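Notebook > Workshop > Benches and bins > Trurcombe
Search this notebook Enter term Go

2000-04-24

Bin liner and surface condition, gray bin on the plywood bench. Continues the September entry on the same bin.

Purpose of the entry is to record the state of the bin before deciding on repaint or replacement. Nestier can supply the same pattern with the sloped sides, delivery not quoted yet. Babalola has the paint. Fiva wants the mixed small items kept in use either way, so whatever is done has to leave a bin that can be loaded and emptied the same afternoon.

Log sheet shows 176 load and empty cycles since the last wipe-down. Total for the bin is some 4000, taken from the old sheets, and the first pages are missing so the true figure is higher. The previous bin was retired at 2000. No reason was written down at the time.

Wear is concentrated in two places. The rear wall has a long band where the surface has gone whitish and scuffed, with a ragged lower border, vertical dark streaks and chips. Above the band the gray is mostly sound apart from thin scratches near the top edge. The floor is the other place: fine scratching all over, smudges, and lighter patches where it has been rubbed. It reads as bare metal now. Left wall is smooth and can be left alone.

Small round dark spot on the floor near the lower left corner. Could be a hole, could be a mark. Check from underneath with a lamp when the bin is next off the bench. If it is a hole, plug it before painting. Do not fill from the top only, the filler lifts.

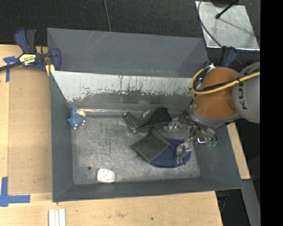
Depth gauge on the rear band next. The chips catch a fingernail but the streaks do not, so the streaks may be transfer from the items and may come off with solvent. Try a patch at one end first and leave it overnight before judging.

Contents at time of entry, for the load sheet:
- blue toy, knitted look, cream patch, far left corner
- thin silvery rod or strip, against the base of the rear wall
- small white item, rounded square, dark speckles, near the front wall
- black item, glossy and folded, opens in a V
- small grayish rounded piece behind the black item
- flat square pouch-like item, dark gray
- navy oval fabric item, stitched-looking rim, under the pouch

The fabric items are no trouble for the surface. Hard edges are the likelier cause of the floor scratching. The rod lying flat against the rear wall is awkward to get out by hand — a fingertip pushes it further into the corner. A fillet of sealant along that joint would hold it off the wall slightly. Same sealant as used on the Trurcombe sink, if the tube has not gone off.

The white item is easy to lose against the pale patches. Repainting the floor a darker gray would fix that, and matte would be better than gloss under the bench lights. Babalola's tin is marked matte but the lid sample dried with a sheen. Needs a test on scrap.

Items overlapping right of center again, pouch on top of the oval. The load sheet says to spread them before starting and the sheet should say how far. Proposed wording: no item resting on another unless the run calls for it. To be agreed with Fiva before it goes on the sheet.

Bench itself: light plywood, usable. Add felt under the bin anyway, 2 strips, front and back. Black floor covering behind the bench to be vacuumed before any sanding, paint dust gets into the texture and stays there.

To do
- lamp check on the dark spot
- solvent patch, rear band
- paint test on scrap
- ask Nestier for price and whether the liner is sold separately
- reset the cycle count to zero on the sheet after the wipe-down

Repaint on hold until the solvent result is in.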